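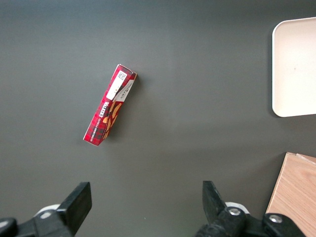
Mirkerow Memoir Translation Series
Progress report to the Pimentel Fund, second reporting period
Prepared by Garnet Lévesque, series editor

1. Status

The grant covers the translation, editing and publication of two family memoirs in English. The first, Maiara Barros's account of growing up with an adoptive grandmother, is in copyedit. The second, Doğukan Yüksel's Ustesden, is in translation and behind the schedule filed with the application. Spending is within budget on both titles. One change to the plan is requested in section 5.

2. Title one: Barros

Thaís Miranda delivered the full translation in June. The manuscript runs to 539 pages in typescript, longer than the source, mostly on account of the letters in part three. The Portuguese edition prints these in reduced type without paragraph breaks. We have set them as separate letters with dates at the head, and the author has approved this.

The editorial review raised the following points, all now settled:

Family terms. The book uses four different words for the grandmother depending on who is speaking. The draft translated all of them as "Grandma." The revised text keeps two of the Portuguese forms and drops the proposed glossary.

Names of living relatives. The author changed three names for the English edition. The changes were checked against the full text and the family tree. A nickname derived from one of the old names was missed in chapter 11 and has been corrected.

Chapter order. We had suggested moving the court hearing to the opening. The author declined and the original order stands.

The copyeditor has returned parts one and two. Part three is due next. Proofs will go to the author and the translator at the same time, with a single set of merged corrections sent to the typesetter.

3. Title two: Yüksel

Ustesden is a memoir of the author's search for a half-brother placed with another family as an infant. Translation stands at 16 chapters of 27. The plan called for 20 at this stage.

The delay has two sources. The author supplied a revised chapter 9 after the first version had been translated, and the new text shares little with the old. The translator was also unavailable for five weeks during the period. The revised chapter is done and counted in the figure above.

Sample chapters were read by two outside readers. Both found the dialogue stiff in the early chapters and better from chapter 6 on. Chapters 1 through 5 will be revised once the full draft exists. Both readers also asked for more background on the placement records. The author has agreed to write a short note for the back of the book and does not want footnotes.

4. Rights, production and budget

English-language rights are signed for both titles. Permission for the family photographs in the Barros book is complete except for one school portrait, for which the studio has not been traced. If it is not cleared before proofs, the portrait will be left out and the caption list renumbered.

Nivaldo Frota has completed the series design. The two covers share a typeface and a spine layout. Printing has been quoted by Dodetti on the same paper for both books, and the quote holds through the end of the grant term.

Spending in the period, in dollars:
Copyediting, title one: 1,480
Outside readers, title two: 600
Series design, final payment: 1,144
Total: 3,224

No translation fees fell due in the period. The next payment to the translator of title two is tied to delivery of chapter 20.

5. Change requested

We ask to move the delivery date for the Ustesden translation back by two months, with publication moved by the same amount. No additional funds are requested. The Barros schedule is not affected.

6. Next period

Title one: complete copyedit, typeset, circulate proofs, close the open permission.
Title two: deliver chapters 17 through 23, obtain the author's note in draft.
Both: agree on catalog copy with the distributor. The current draft for Barros gives away the outcome of the hearing and is being rewritten.

The expense ledger and the outside readers' reports are attached as separate files.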